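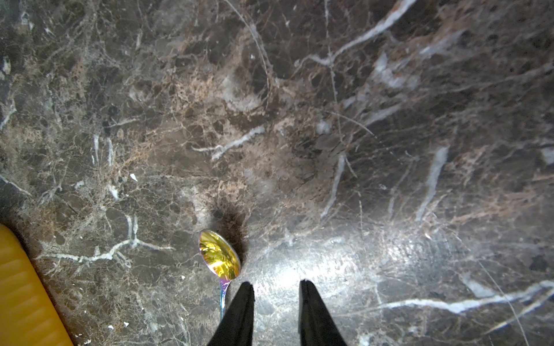
Robotics / Open day notes

1/ Spent the afternoon at the Droltirari open day, 16 May 2019. Notes below, mostly on the manipulation bench, because that is where I stood the longest. Skip to 9 if you only want the numbers.

2/ Setup: one arm, two-finger parallel gripper, small camera at the wrist. Task on the bench when I got there was a single metal spoon on a dark brown marble surface. Pick, lift, place in a tray, repeat.

3/ The spoon has one of those rainbow finishes. Blue and purple down the handle, gold in the bowl. If you work with vision you already see the problem. The color depends on where you look from, and the wrist camera changes where it looks from all the time.

4/ The marble is no easier. Polished, veined all over, and the lights put a wide white glare right next to the gripper. A pale vein and the edge of a shiny handle can look much the same to an edge detector. I asked if they had picked the worst surface on purpose. They had.

5/ Sioned Llewellyn ran the demo. Her position is that a gray mat tells you how good your mat is. She had the wrist view up on a monitor for visitors, fingertips at the bottom of the picture, spoon past them. Useful. Most booths show you the arm and hide what the arm gets to work with.

6/ Look at where the left finger sits. It covers the lower part of the handle. So the planner has the bowl and the upper handle to go on and has to fill in the rest. Their software (called Drerko) fits a line through whatever handle it can see and closes across it. No shape model of the spoon.

7/ Fingers are black and matte. I asked about that as well. Shiny fingers throw reflections onto shiny objects and you end up tracking your own gripper. Cheap fix, and one I will be copying on our rig.

8/ Failure modes, from her list:
- closing on a vein next to the handle
- approaching too flat and pushing the spoon away
- gripping the bowl rim, which holds until the wrist turns
The second is the most common. Flat metal on polished stone has very little to stop it from sliding.

9/ Numbers, as given on the day. 161 attempts logged on this spoon and this surface before the doors opened. 6 dropped after a good grip. Misses before contact are kept in a separate log, which I did not get to see, so please don't turn this into a success rate.

10/ Camera exposure is fixed. I would have guessed auto. Sioned's answer was that auto exposure chases the glare and darkens everything else as the wrist moves. With it locked, the washed-out patch stays washed out and the planner treats it as missing data. Hard to argue with.

11/ Wrist camera runs at 60 frames per second, planner at a lot less. Nobody on the stand would give me the planner rate. Read into that what you like.

12/ Other stands, short version. Worku had a bin-picking cell behind glass, fast, all matte cardboard boxes. Drarance had a talk on force sensing that was good for 40 minutes and then became a sales pitch. Slides promised by December.

13/ Someone asked for forks. Sioned said forks are on the plan, with the same finish and the same stone. Tines over veining. I would go back for that.

14/ Correction to 6: the line fit uses depth too, where depth exists. On polished metal it often doesn't. Thanks to the two people who wrote in.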